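Search tips, recipes, stars...

Getting the House Ready for a Premiere Night
Posted 7/17/18 by Jeptoo Laizer
109 shares | 2 comments

When the new Oltetti film came out on disc, half the cast's cousins wanted to watch it at my place, and I said yes before I had looked at the state of my sitting room! If you follow the movies the way we do, you will have a night like that sooner or later, so let me pass on what I do now.

Start with the screen. Wipe it while it is switched off, using a dry soft cloth and no spray at all (my friend Wafula Nyaga ruined a good television with window cleaner the night of the Orier awards, and he still brings it up). Then sit in every seat for a moment and check for glare from the lamps.

Popcorn can be made early. Let it cool completely, tip it into a tin with a tight lid, and salt it just before people arrive. For the drinks, I set the glasses out on a tray near the door, and I put a fresh bag in the waste basket before anybody rings the bell.

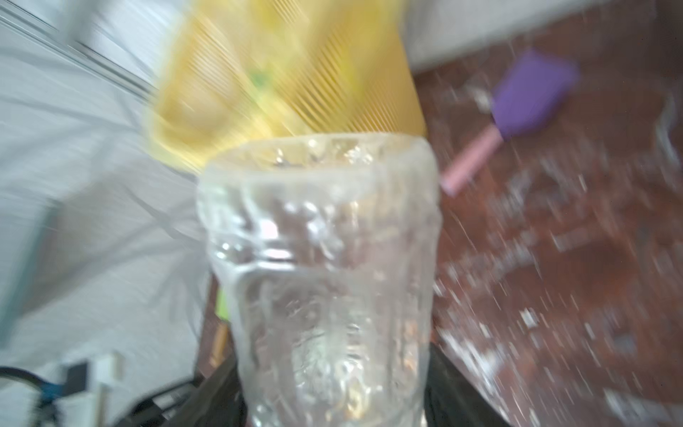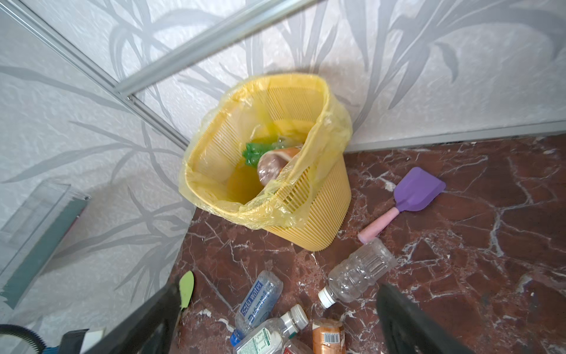
Cushions on the floor will seat the younger ones, who never want the sofa anyway. Put a folded blanket underneath if your floor is hard, as some of these films run long and there is always somebody who wants the song scenes played again. Leave the dishes for the morning, but do soak anything sticky with warm water and a drop of soap before bed.

Related
Stars at home: the Owino sisters' kitchen
Getting makeup out of a white collar
70 snacks for a long film
Broveck series finale: what to cook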